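Plullness Grip Planner (single arm licence)
Equipment > Arm software > Simulation and planning
Reviewed by the Tedgate equipment desk
Our verdict: try before you pay

Plullness sells the Grip Planner as a way to get a robot arm picking things up without tying up the arm itself. You build your cell on screen, drop in the objects you want handled, and the software works out the approach, the grasp and the lift. When you're happy, you send the result to the real machine. The sales page says this can be done in an afternoon. We gave it most of July.

What you get

A licence for one arm and one gripper. A library of 80 stock objects, mostly boxes, tubs and bottles. A set of floors and backgrounds. A wrist view, so you can see what a camera mounted behind the fingers would see. Email support in office hours. The gripper in the library is a plain two-finger parallel type, and if yours is anything else you'll be asked to pay for a conversion or draw it up yourself.

What it costs

£700 for the first year and £200 a year after that. The renewal doesn't include new objects, which are sold in packs. We asked for the price of a pack and were told it depends.

Setting up

Installation was painless. The manual was less so. It runs to a great many pages and still managed to skip the part where you tell the software which way up your gripper is fitted. Our first three tries had the arm coming in from underneath the floor. Support answered the next morning with a one-line fix, and to be fair the fix worked.

The wrist view

Plullness makes a lot of this feature, so we spent the most time on it. The idea is sound. If your picking relies on a camera near the hand, you want to know early on how little that camera sees once the hand gets close to something big.
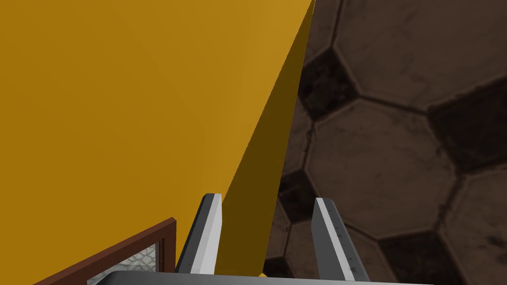 Wrist view in Grip Planner: large yellow block close up, fingers open, hexagonal tiles behind.

At this range the block takes up most of the view, and what's left is mainly tiling. That is useful to know, and it's the sort of thing that catches people out on a real cell. What bothers us is how clean it all is. The block has two smooth faces and one straight edge between them, with soft, even light. Our own boxes have tape, dents, labels and a shine under the strip lights. A planner that does well on a plain yellow block has told us very little about a tatty one.

The tiles, oddly, have had far more care spent on them. They are scuffed and mottled, with dark gaps where the hexagons meet. We'd have swapped all of that for one crumpled carton in the object library.

You can add visual noise from the settings menu. It puts a grain over the whole view, which makes it look like an old television and didn't help us test anything we cared about.

Does it save time?

A bit. Reach checks are quick and we trusted them. Collision warnings were good around the bench and poor around cables, which the software doesn't model at all. Grasp scores we learned to ignore. The planner gives every grasp a mark out of a hundred and we never found a pattern between that mark and what happened on our bench with the real arm.

Plullness quotes 3045 successful simulated picks on its sales page. We asked how many were attempted and haven't had an answer. We also asked how many were repeated on a real arm, same result.

Compared with

The Fuchs cell package costs more and looks dated, but it lets you bring in scans of your own goods without an extra charge. The Candthorpe planner is cheaper, has no wrist view, and is a good deal clearer about what it can't do. For reach checks alone we'd take the Candthorpe.

Who might want it

Colleges, perhaps, and anyone deciding where to bolt an arm down. If you handle clean, square goods all day you may get your money's worth. For mixed stock we can't see it yet.

Trial: 14 days, card details needed at sign-up. Cancel from the account page, under Billing, then Other.
Runs on: Windows only
Delivery: download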